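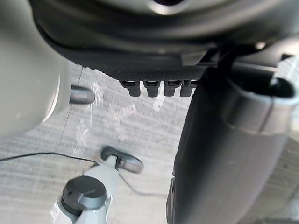
Mondent Handheld Rotary Tool, Light Grey

Item no. 1286
Sold by Plesora, tools and bits for the home workbench

If you have ever tried to take the sharp edge off a cut bolt with a bit of folded sandpaper and a great deal of patience, you will understand why we are so fond of rotary tools in this shop. They are small, they sit in the hand rather like a fat marker pen, and once you own one you start finding jobs for it all over the house (and, if our customers are anything to go by, all over the neighbours' houses too). The Mondent is the one we suggest to people buying their first, and we have kept it in our range through a good many changes on the shelves around it.

It comes in a light grey that we have grown to like very much. You can pick it out easily in a dark toolbox, though we will admit that on a pale floor it does blend in a little, so do look where you are stepping if you tend to work down at ground level!

What it is good for

Small work, mostly, and fiddly work. People buy it for smoothing the rim of a drilled hole, for cleaning rust out of the corners of an old hinge, for engraving a name on the garden shears so that they come home again, and for trimming plastic clips that were never quite the right length to begin with. Model makers get on well with it, and so do those who do up old furniture and need to get into the grooves of a carved leg.

It isn't the tool for thick timber or for cutting paving, and we would much sooner tell you so now than have you send it back cross. For those jobs have a look at our larger cutters, or send us a message and we will happily talk it through.

In the box

The rotary tool
A collet and a spare
A small spanner for changing bits
A set of 20 accessories: sanding bands, grinding stones, felt polishing wheels, cutting discs and a brush
An instruction leaflet (do read it, it's only 8 pages and the drawings are clear)

Using it for the first time

Fit your bit with the tool switched off and unplugged, and push the shank well down into the collet before you tighten it. A bit that sticks out too far will wobble, and a wobbling bit makes a mess of your work and is no fun to hold. Put your safety glasses on before you switch on. Start at the lowest speed on a scrap of the same material and let the tool do the cutting. Most beginners press far too hard, and the motor slows, the bit gets hot and the plastic starts to melt when it ought to be coming away cleanly. Several light passes will nearly always give you a nicer edge than one heavy one.

Wait for the bit to stop turning before you put the tool down. Hold small pieces in a vice or a clamp, never between your fingers.

Looking after it

Brush the dust out of the vents after each session with an old dry toothbrush. Wipe the body with a barely damp cloth and leave solvents well alone, as they can dull the casing. If a bit begins to slip even when the collet is tight, the collet is probably worn, and a new one costs very little. We keep them in stock, along with all the sanding bands.

Goes well with

The Jatness flexible shaft, which lets you hang up the tool and hold only a slim handpiece. Lovely for engraving and for anyone whose wrist gets tired.
The Ó Flaithearta bench mat, with a raised rim that stops the tiny bits from rolling off and vanishing under the cupboard.

Delivery and returns

We post on working days, and orders over 30 pounds travel free within the mainland. If the tool doesn't suit you, send it back within 30 days with its accessories and we will refund you, provided the bits haven't been used. Refill packs of sanding bands are due back in October, and you can leave your email address on the refill page if you would like a note when they arrive.

Page last updated May 30, 2018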